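Urnitport Forums > Small Arms and Benchtop Cells > Maintenance
Thread: Does the 30 day re-zero do anything?

gantrygrump
Posted 23 November 2025

I look after one benchtop arm with a straight round pusher on the end. The Rimden maintenance sheet wants a full re-zero every 30 days: home all joints, run the tip to the three reference points, write new offsets. It costs me a morning each time and I have yet to see the offsets change by more than the noise. I skipped it from January through spring one year and the arm did the same job, same way, the whole time.

So is this a real requirement or a line somebody copied from a bigger machine? I'd like to hear from people who have numbers.

sprocket_lou
We do it every 30 days and never had trouble.

gantrygrump
That doesn't tell me much. I don't do it and never had trouble either.

tablesaw_tenor
I'd keep it. Ours was out by 3 mm at the tip after somebody leaned on the wrist during a cleanup. Nothing in the controller complained. If we'd been skipping re-zeros like you we would have run that way for months.

gantrygrump
Then you had a bump, and you should re-zero after a bump. I don't see how a calendar comes into it. If the lean happens on day 2 you run bad parts for four weeks and still have your neat log sheet.

mabula_bench
Agree with grump on the calendar, but what I'd worry about more is the height of the tip over the work. Joint zero can be perfect and the tip still drags because the surface moved. We run the Mabula table kit and the hold-down screws on ours back off. I check them every 7 days with a hex key and there is always one that takes a bit of a turn.

sprocket_lou
You shouldn't need to. Use threadlocker.

mabula_bench
On a board I pull off to swap? No thanks. Then I'm chipping the stuff out of the table holes.

ohmwrecker
Can we stop pretending the tool is a rigid stick. The collar is where it goes wrong. Ours had a clamp screw that felt tight and the tube still crept down a hair per shift. We chased joint offsets for 12 days before anyone put a pencil line on the tube. The line showed it overnight.

gantrygrump
Pencil line is a good idea and I'm annoyed I don't have one.

tablesaw_tenor
Pencil rubs off. Scribe it.

ohmwrecker
Not scribing a tool I have to send back to Brirnero for swap. They charge for marks.

mabula_bench
Grump, can you post the setup? Hard to say what matters without knowing what it pushes.

gantrygrump
It pushes small blocks around a wooden board. No vacuum, no fingers. 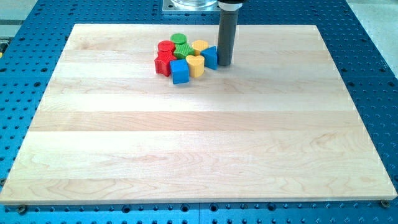
My clearance check is a strip of card under the tip, done in the middle of the board and again near each corner, with the arm at its working height. If the card drags in one place and slides free in another, I look at the board before I touch a single offset. It's glued-up strips of maple, and I don't trust wood to stay flat through a heating season whatever the supplier says. The bolts are at the two front corners, down on the blue table, so that's where I start with the driver. I also like the tip low when the blocks are bunched up like that, hearts and stars in with the cylinders, as a pusher set too high rides up on the short ones and then people blame the software. None of this is on the Rimden sheet. The sheet only cares about joint zero.

sprocket_lou
Why wood at all? Get an aluminum plate and be done with it.

gantrygrump
Blocks slide differently on aluminum and I would have to retune every push. Also glare. The maple already has a bit of a shine in the middle and I don't want more.

mabula_bench
What have you got under the back edge of the board? If you only snug the front you can lift the back.

gantrygrump
Fair question. I'll put a straightedge front to back before I answer.

tablesaw_tenor
And you'll still be skipping the re-zero.

gantrygrump
I'll do one tomorrow, write down the offsets before and after, and post both columns. If they've moved more than the repeat error I'll go back on the schedule. I don't expect to.

ohmwrecker
Mark the tube first or the test is worthless.

gantrygrump
Pencil's already on the bench.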